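Grundamow learns to wait for a clear view

In a rented unit behind the Batlow packing sheds, a robot arm spends most of its working day picking things up and putting them back down. The hardware was bought off the shelf. What Sarahí Varela and Océane Friesen have been working on is the software that decides when the arm should trust what it sees.

The project is called Grundamow. It is a grasp planner, and its main input is a small camera fixed at the wrist. When the arm is still, the pictures are sharp and the planner does well. When the arm swings toward a new part, the pictures smear.

"For a long time we treated every frame the same," Varela says. "The detector would look at a blurred one, give you a pose with plenty of confidence, and the pose would be four centimetres out."

Their fix was to score each frame before anything else touches it. A short routine compares the joint velocities with the amount of fine detail in the image and produces a single number. Below the threshold, the frame is kept in the log but the pose estimate is not updated. The planner carries on with the last good estimate and the arm's own joint readings until the view settles.

Friesen built the test set by hand. She went through recordings from last August and labelled 1,414 frames, of which 1,262 were judged usable. The rest went into a folder the two of them still argue over. Metal parts are the worst, she says, as a bright highlight can stay fairly crisp while everything near it has gone soft, and a simple sharpness measure will be fooled by it.

A frame with the black fingers nearly closed and a pale green object smeared across the left side gets a low score, even though the fingers themselves are easy to make out.

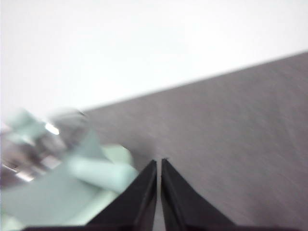 Masking the fingers

That kind of frame led to the second change. The fingers travel with the camera, so they look much the same however fast the arm is moving. Early versions counted their edges as evidence of a sharp picture. Grundamow now masks the fingers out, using the gripper opening reported by the controller, and scores only what is left.

The mask has to be redrawn whenever the gripper opens or closes, and it has to be redrawn quickly. The camera runs at 30 frames a second and the scoring shares a processor with the motion controller. Friesen rewrote it twice before it stopped causing late commands.

Varela would like to go further and have the planner slow the arm when it has gone too long without a good view. A branch of the code does this already — she calls it the nervous branch — but it adds time to every cycle, and Trurkwood, the parts supplier that has agreed to trial the system, cares a good deal about cycle time.

The trial version was frozen in March 2023. It will run first on the Beaudoin line, where the parts are sorted into trays before assembly. Friesen has asked for the complete logs, rejected frames included.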